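Kitchen Hygiene Inspection – Getville Residence, Room 57
Inspector: Ketsara Boonchu
Date: 16/08/2024

1. Sink basin – Acceptable. Droplets present on metal. 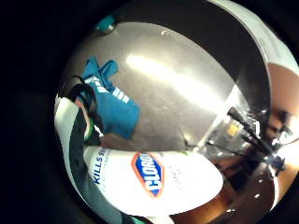 Item 1: Wipes canister and blue cloth at the steel basin.

2. Cleaning products labeled – Yes. Store upright when not in use.

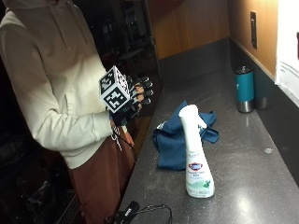 3. Countertop – Clear drinkware from the counter before spraying.

4. Cloths – Hang up after each use. 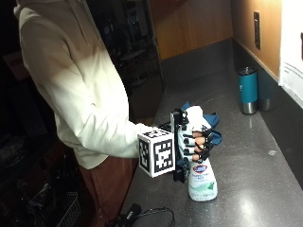 5. Spray bottle – Return to the cabinet. Reinspection in October.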